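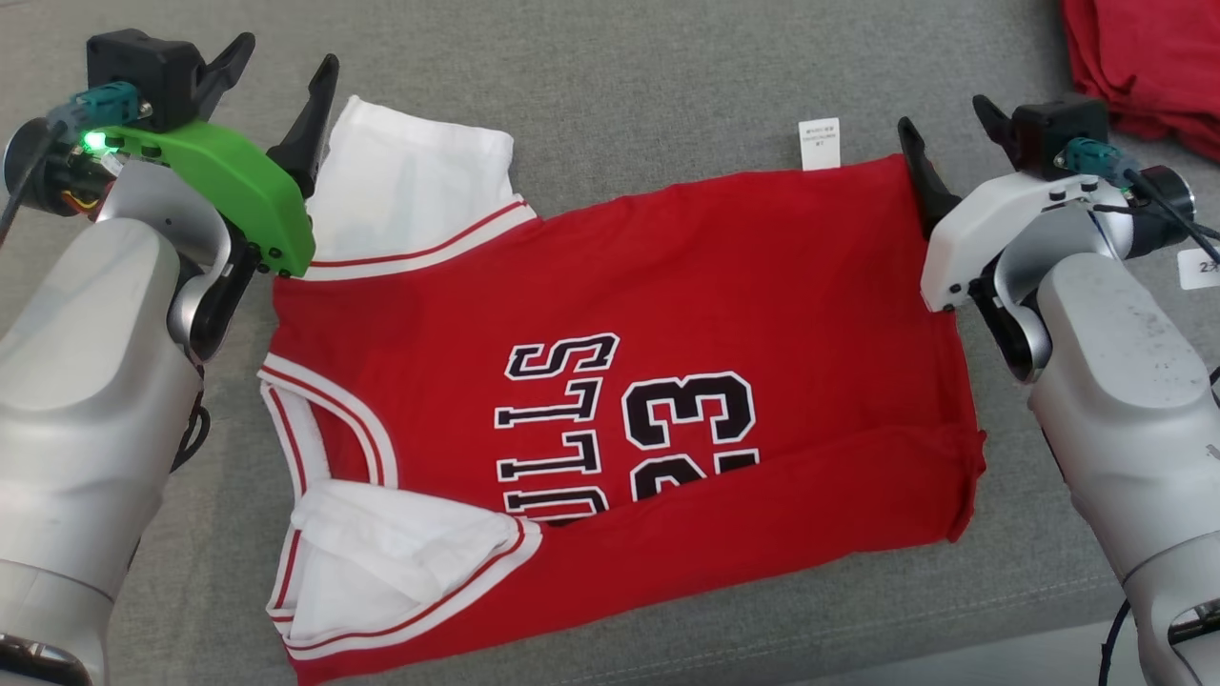
Cahier d'atelier — poste bimanuel Clostent, cellule 15
19/06/2022

Objet : arrêt de protection du bras droit pendant l'essai de pliage, maillot rouge numéro 23.

L'arrêt est intervenu au cycle 76, le bras droit tenant le vêtement par le bord. Code relevé au pupitre : 2441 (effort excessif au poignet). Le bras gauche est resté sous couple, ce qui n'est pas conforme à la consigne Rondley : l'arrêt d'un bras doit entraîner celui de l'autre. L'écart est classé en sécurité.

Constatations
Liaison d'arrêt entre les deux contrôleurs : continuité correcte au repos, coupure intermittente en manipulant le connecteur côté droit. Seuil d'effort réglé à 27 N, valeur inchangée depuis novembre. Aucun contact avec l'opérateur.

Mesures prises
Poste consigné, énergie coupée aux deux armoires. Faisceau de remplacement demandé à l'atelier de Cedstead. Le journal des efforts a été transmis à Türkmen pour lecture.

Reste à faire
Essai d'arrêt croisé, à vide puis en charge, avant toute remise en service — vitesse réduite exigée. Reprendre la fiche de risque du poste.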